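发件人：阿渠
收件人：家务自动化讨论列表
日期：2023年9月6日
主题：Re: [家务列表] 机器到底能不能洗衣服了？

Leen，还有列表里的各位，大家好：

这封信拖了好些天，先跟Leen道个歉。您上次那封我读了好几遍，本来当天晚上就想回，写了两段觉得太冲，删了；过了一个周末再写，又觉得太客气，也删了。今天下午正好手头的活儿告一段落，泡了壶茶坐下来，慢慢说吧，长了请多包涵，跳着看也行。

先把Leen原来的话贴在前面，新加进来的朋友可以看看我们在聊什么：

> Leen Twal 写道：
>
> 各位好。我八月里替姐姐看了一阵子家，她家三个孩子，洗衣服这件事基本上从早到晚没有停过。我一边叠袜子一边想，这几年看了那么多机器人的视频，又会翻跟头又会倒咖啡，怎么就没有一台来帮我把脏衣服从地上捡起来放进篮子里呢？
>
> 我不是来抬杠的，是真想问问做这行的人。Sudo 的宣传页上写着“家务全包”，我点进去看，演示的是把一条叠好的毛巾从桌子左边挪到右边。我家的毛巾可从来不在桌子上。另外我表弟在 Drevlow 的车间做装配，他说他们那边的机械臂早就用得很顺了，拧螺丝、上下料，一天不歇。那么车间里行，家里为什么不行？差在哪儿？
>
> 还有一个小问题：如果真有这么一台东西卖，你们自己会不会买？请说实话。
>
> Leen

我在 Sampaio 这边做的事情，恰好就是Leen问的这件：地上放一只洗衣篮，让双臂去对付它和里面的衣服。所以我来答，多少算是对口；不过我只能说我们自己屋里的情况，别家做得比我们好的肯定有，欢迎出来纠正。

先说说我们是在什么样的地方做的。很多人以为得有一间样板房，米色沙发，一尘不染。我们用的就是平时待的那间屋子，灰地面，带轮子的大白板，灰布面的软座，桌子底下主机和电源线一大团（我知道，我知道，该理一理了，每次开会都说）。我倒觉得这样更接近Leen姐姐家。线、轮子、桌腿，人走过去根本不会多看一眼，机器得一样一样地弄明白哪些跟它有关、哪些没有。手指一伸过去，洗衣篮本身反倒被自己的手指挡掉一大半，里面那团红白相间的布也皱在一块儿，从手腕上看，很难讲清哪一道是褶子，哪一道是布边。 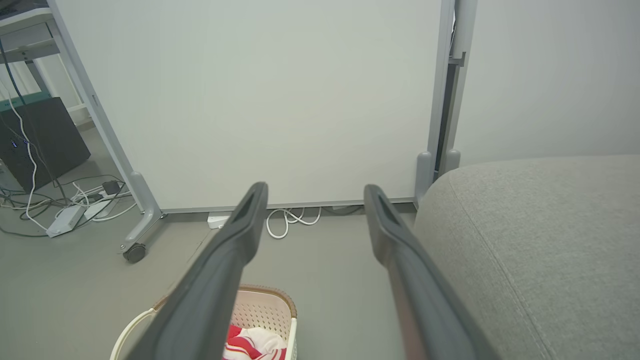

一、为什么车间里行，家里还不行

我年轻时也在车间待过两年，Leen表弟说的我完全信。但是车间里的零件有个天大的好处：它是硬的，而且它每次都在同一个地方。料盘是人设计好的，灯是人装好的，连螺丝从哪头进来都有个滑道管着。机械臂在那里干活，好比一个人闭着眼睛在自己家里摸开关，走了一万遍的路，当然顺。

衣服呢，您今天扔进篮子里是这个样子，明天又是另一个样子，同一件T恤可以有无数种团法。它没有固定的“把手”。我们教夹爪去夹它，夹哪里？夹中间，提起来一大坨，下面还拖着一截；夹边角，先得找到边角，可边角常常压在最底下。人的手碰到布的时候，指尖会自己捻一捻，感觉一下是一层还是两层，这一捻在脑子里连一个念头都算不上。我们的夹爪只有两根手指，指头又硬又窄，捻这个动作，到现在也做得很笨。

再说篮子。我以前从来没正眼瞧过洗衣篮，做了这个项目以后，去超市都要蹲下来看半天，我太太已经不肯跟我一起逛日用品那一排了。我们用的这只是奶白色塑料的，侧面一排一排的小孔，上沿有一圈棕色的编织纹。对人来说它轻得很，随手一拎。对夹爪来说，薄薄的边沿要从哪个角度进去，指尖会不会勾到孔，都得琢磨。还有一条：篮子轻，手指稍微一蹭，它自己就在地上溜开了。前一秒算好的位置，后一秒就不作数。车间里的夹具是拿螺栓锁死的，谁家的洗衣篮会锁在地上呢？

二、我们做到哪一步了

报一下数字，免得像宣传页一样光讲形容词。任务很简单，就是从篮子里取出一件衣物，放到旁边的软座上。到上个月底，我们这一轮一共试了300次，成功200次。怎么算成功，我们内部也争过，最后定的是：衣物整件离开篮子，落在软座上，没有掉回地面，篮子也没有翻。叠不叠、平不平，一概不管。

三次里成两次，听上去好像还可以？我第一次跟家里人讲这个数的时候，我母亲说，那剩下的一次谁捡？她问到点子上了。一个帮手要是三次里有一次得您弯腰去收拾，您就一直得在旁边守着，守着的工夫自己早干完了。

失败的那些，我把录像从头到尾看了一遍（看得眼睛发花），大部分栽在第一下：手指合拢的时候，布从指缝里滑走了，机器还以为自己夹住了，很认真地把两根空手指送到软座上方，张开，收工。说真的，头几回看到，屋里的人都笑，后来就有点心疼它。另有一些是夹得太深，连篮子边一起夹住，提起来的时候篮子跟着走。剩下比较零散，有衣服拖在篮沿上的，有两只手互相挡路的。

两只手这件事要多讲几句。Leen可能会觉得两只手总比一只手好，我起初也这么想。一只扶篮子，一只掏衣服，多自然。可是两只手同时伸下去，中间那一小块地方就很挤，各自的支架、接头、外壳都占位置，一个没安排好就要互相让路。人的胳膊会自己绕，肩膀一侧，手肘一抬，就过去了。我们这两条臂绕得远不如人。
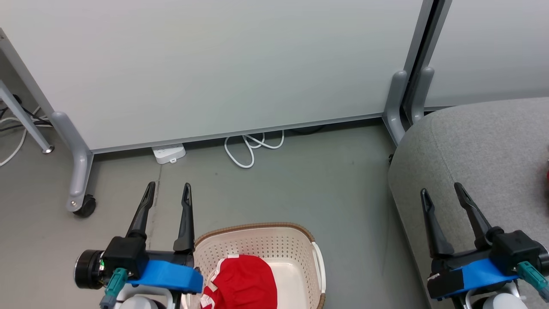
两只夹爪伸向前方，中间是洗衣篮和篮里的红色衣物。

从这个高度往下看，情况就比手腕上看清楚多了，红的那件在篮子里占了哪边，旁边还露出多少篮底，都比较分明。所以我们的做法是先从高处定个大概，再用手腕上的相机做最后一小段。难就难在交接的那一下：高处看得全，可是看不清布的厚薄；低处离得近，可是视野里一大半是自己的手指。哪个时候该听谁的，组里到现在还有两派，吃午饭都不坐一桌（开玩笑的，就一张桌子）。

三、Basura 的朋友们教我的一件事

列表里有几位是 Basura 项目的，他们做的是垃圾分拣，我们常常互相借东西、借脑子。去年他们来看我们的测试，看完就问，你们为什么非要机器去适应这只篮子？他们自己分拣的时候，先把传送的速度和摊开的厚度改了，机器立刻好做很多。

这话我想了很久。他们说得有道理，如果把篮子换成浅口的、有分量的，衣服一件一件摊着放，我们的成功率马上就能上去，我敢打包票。可是那样一来，Leen就得先把衣服一件一件摊好，再请机器来拿，这就成了人伺候机器。洗碗机当年也是这么过来的，我们现在都习惯了先把剩菜刮掉、把碗按它喜欢的方向插好，没有人抱怨。大家愿意为省下的力气改多少习惯呢？这个问题我真答不了，很想听听各位家里的情况，特别是带孩子的。

我个人的偏向还是先不换篮子。换了篮子，我怕我们会忘了原来要做的是什么事。当然，组里年轻人说我这是老脾气。

四、下一步打算，顺便求助

眼下在弄的是手指尖怎么进篮子。我们把两根手指收得很近，几乎并着往下探，进去之后再张开，这样不容易刮到篮沿。听着像一句话的事，做起来牵扯一大串：收得太近，张开时要给布让地方；张得太早，又挂在边上。手指前端有开孔，薄料子会不会往里钻，我一直有点担心，尤其是丝袜和带细带子的那类衣服，我们还没敢试。
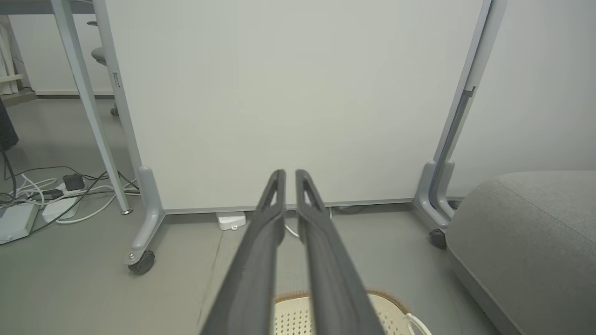
手腕相机看到的并拢的手指，后面露出篮子的孔和棕色边沿。

篮沿的弧度在这个角度上还算能看见，可您注意，手指占去了多少地方。我们打算让程序学会在看不见的时候“记得”刚才看见的东西，人其实一直这么干，伸手到包里掏钥匙，谁也不往里看。目前攒下来的示范一共665段，都是人遥控着做的，够不够用，下一轮见分晓。要是哪位手上有类似的、带软布料的示范数据，愿意交换，请单独给我写信，格式不一样也没有关系，我们有人（很有耐心的人）专门做转换。

另外想请教做过纺织的朋友：毛圈布和针织布，用硬手指去夹的时候，边缘贴一层什么材料比较不伤料子？我们试过两种胶条，一种太滑，一种用几天就掉渣，掉在白衣服上很难看。

五、回答Leen最后那个问题

会不会买。我跟自己说好了要说实话：现在不买。我自己家里的脏衣服，还是我每天晚上一边听广播一边收，收得也挺高兴。Sudo 那台我没有亲手摸过，不好评价，不过我同意您的看法，毛巾叠好了放在桌上，最难的一半已经有人替它做完了。

要是您问我以后呢，我倒没有那么悲观。前年我们连篮子在哪儿都常常认错，把软座的圆角当成篮子去抓，抓得有模有样的。现在它至少每次都朝着对的东西去了。这种进步拍成视频没人爱看，可是在屋里天天守着的人心里有数。我猜最先能进门的，会是只干一件窄事的机器，比如只管把地上的软东西捡进一个指定的筐，慢一点，晚上人睡了它自己磨蹭去，天亮捡完就行。叠衣服还要再往后放，叠袜子更后，Leen您姐姐家那三个孩子恐怕得自己先学会了。

还有，您表弟要是方便，能不能帮我问一句，Drevlow 那边换料的时候，夹爪的指头是整根换还是只换指尖？我们现在每次都整根拆，拆一回要重新校一回，半个下午就没了。

茶也凉了，就写到这里。下周我有几天不在，回信会慢些，请别见怪。

祝各位安好，替我问候您姐姐

阿渠
Sampaio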